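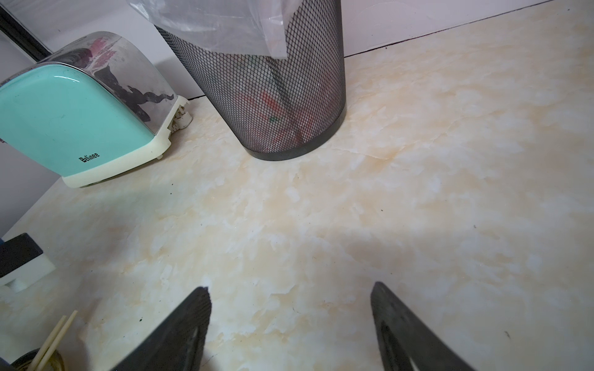
Figure 1. Bench before cleaning: bread box and lined mesh bin on a marble-patterned countertop.

Unit 3: Bench Hygiene in Shared Kitchens
Coordinator: Kirsty Blackburn

Students are to note the crumbs and specks on the benchtop in Figure 1. Pale veined surfaces can disguise food debris and should be checked from a low angle.

Procedure
Remove the bin and tie off the liner. Move the bread box and wipe behind it, including the seam at the wall. Wash with warm water and detergent, then apply sanitiser diluted to the label rate.

Written task: 300 words, due Saturday.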